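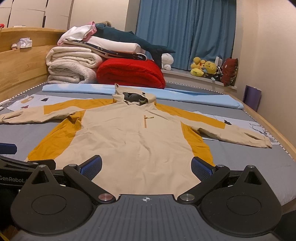
Hooded sweatshirt, beige and mustard, laid flat on the bed for folding.

From the Linen Shelf: Time to Fold the Sweatshirts

I know it is the wrong end of the year to be talking about hooded sweatshirts. It is warm in Ultville, the windows at the house are open all night, and the last thing most of you want to think about is a thick top with a lining in the hood. But every year I leave the winter bin until the first cold evening, and every year I end up pulling out a lump of sleeves and drawstrings that takes me half an hour to sort and looks as if it had been slept on. So this summer I am doing it early, on a quiet afternoon with the radio going, and I thought I would take you along with me.

The bed is the best folding table in any house, I have always thought. A kitchen table is too narrow once the sleeves are out to the sides, and the floor is fine until you have to get up again. I keep the fitted sheet on and push the blankets somewhere else, so there is a flat stretch of plain gray to work on and I can see what I am doing. A printed cloth or two under the sleeves does no harm at all, but I would keep the middle clear.

Start with the front facing you and the hood pointing to the far end of the bed. Spread it properly! I mean really spread it, sleeves straight out, hood opened up, the bottom hem pulled even. Most bad folding is only bad spreading (my mother's opinion, and I have come around to it after a long resistance). Run your palms from the middle outward, and if the sweatshirt has a short zipper at the neck, as this one does, close it before you go any further. An open zipper makes a ridge, and the ridge will still be there in February.

The side panels are a great help on a sweatshirt in two colors. When the yellow goes down both flanks like this, you have a fold line already drawn for you. I bring one side in until the panel lies on the beige, then lay the sleeve back along the body so the cuff points at the hem. Then the other side the same way. You want a long, even strip with the hood still sticking out at the top, and if one shoulder looks fatter than the other, open it and do it again. It takes ten seconds and you will be glad of it later.

Now the hood, and I know we do not all agree. Some of you fold it down first, flat over the chest, and then fold the rest around it. That makes a tidy square and it stacks well on a shelf. I leave mine out to the very end, fold the body up from the hem in thirds, and then tuck the whole bundle inside the hood, like a letter going into an envelope -- it holds together in a bin, it holds together in a suitcase, and a child can carry it down the hall without it coming apart. The only trouble is with a thick lining, where it can be a tight squeeze. For those I go back to the flat way and say no more about it.

A word about patches and emblems. If there is one stitched on the hood or up on the sleeve, try to keep it away from a hard crease, and go over the edges with a fingertip for lifted threads while you have it in front of you. A couple of stitches now, in any thread that is near enough, will save the whole patch. I keep a needle ready threaded in the lid of the button tin for this, with a dark thread, and it gets used more than anything else in the tin.

As for where they go afterward, I have tried bags, boxes, and the top of the closet, and I have settled on the low bins from Koppel, the ones that slide under a bed. Heavy things at the bottom, the ones with zippers facing down, and an old pillowcase across the top to keep the dust off. Please do make sure everything is fully dry before the lid goes on, cuffs and hems especially. They are the last to dry and the first to smell.

If you have sweatshirts that no longer fit anybody in the house, the Plinside clothing shelf is taking warm things already, all sizes, washed and folded any way you please. Hoods in or hoods out, they have never complained to me. Next time I hope to get to the fitted sheet itself, which I have been promising you since the spring and have been putting off for the usual reasons.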